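3.2 Cell layout and daily upkeep

The work was carried out on the two-arm cell at our Etivberg site. Figure 2 shows the side of the table used for the box and tray tasks.

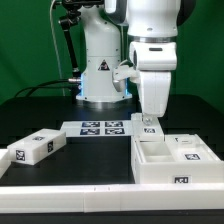
3.3 Mounting and calibration

Figure 2. The cell with one arm lowered over the small tagged box. The base of the second arm stands behind it, and the four-tag plate lies on the table between the tagged block and the tray.

Each arm is bolted down through a round flange at table level. The bolts are checked every 16 working days, and a paint mark across each head shows whether it has turned. We had trouble with this early on. One flange had been tightened before the table top was fully seated, and the arm drifted a little further out of place each week until the joint was stripped down and packed again.

The position of the table is found from the plate with four marker tags. At the start of a session the plate is placed on the table, the fixed camera takes 2 views of it, and the Moltorow software compares the result with the stored one. If the two differ by more than the set limit, the cell will not start and the full routine has to be run. Over 118 sessions were logged in this way. The block, the box and the tray carry their own tags, so they can be set down at a slight angle without any change to the program.

Tags wear at the corners where the gripper brushes them. A worn tag is peeled off and replaced, and the part is then measured again — a new tag is never assumed to sit exactly where the old one did. We clean the tags with a dry cloth only. A solvent wipe supplied by Hellwig left a shine on the print and caused missed readings under the ceiling lights.

Cables are the other common cause of stoppages. The connector at the side of the base is pushed home by hand and the slack is left in a loose loop on the table, clear of the arm's path. Tying the loop tightly, as the Justmont fitting guide suggests, pulled on the plug when the table was moved for cleaning. The green cloth behind the arms is taken down and washed each September.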